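4.2 Noise, seating and how long people stay

Results for the seating question were messier than we'd hoped. Two sites, Clollura and Penbridge, both independent, both roasting their own beans, both with a speaker system the owners were proud of. We expected people to stay longer where the chairs were softer. They didn't, or not in a way we can stand behind. At Clollura the armchairs by the window filled first and emptied first. Our best guess is glare in the afternoon, but we didn't log the blinds so it stays a guess.

Noise told us more. Over the 90 minute observation blocks in April, customers at Penbridge moved away from the grinder whenever a seat opened up at the back. Laptop users moved most. People in pairs hardly at all – they just talked louder. The espresso bar at Penbridge runs along the side wall, so the grinder sound goes straight down the room and off the concrete. Clollura has rugs and a bookshelf in the way. Neither owner had planned it for sound, going by the interviews.

We got 200 usable exit cards across the two sites. Some were filled in twice by the same person (same handwriting, same complaint about the washroom door) and these were merged. The cards asked for a favourite seat, what was ordered, and whether the music was too loud. Music got fewer complaints than we expected and milk steaming got more. Several cards said the music helped cover the steaming, wich we had not thought to ask about directly.

Pour over customers stayed longest at both sites. Partly this is the wait itself. Time from order to cup should really be taken off the total, and in the revised figures it is. The gap shrinks but doesn't go away. Regulars who ordered filter coffee from the urn left soonest, often with a lid on.

One thing on price. The Ibarra blend was sold at both counters, dearer at Penbridge, and we wondered if a dearer cup would mean a longer stay. Not clear. Too few cards mention it by name and the menu board at Clollura was rewritten halfway through the study – our fault for not checking on the first day.
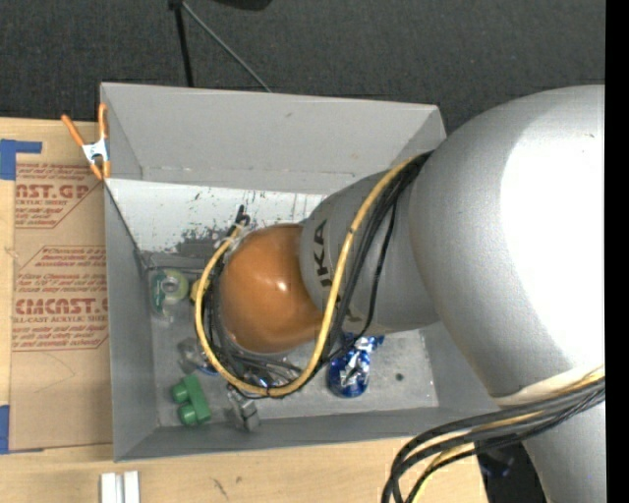 Figure 2. KUKA arm over a grey bin on a wooden tabletop.

Seat counts are another weak spot. The patio at Clollura was left out because it only opened on dry days, and the stools at the Penbridge counter were counted as bar seats even tho people worked at them. Moving them to the table group changes the averages a little but not the order. Weather not controlled for. Neither was the school break, when both rooms were full of families and nobody stayed put long.

A third site, Sturnilby, was dropped after the pilot. Takeaway window only by then, no seats left to study. Its exit cards are not included in any of the totals above.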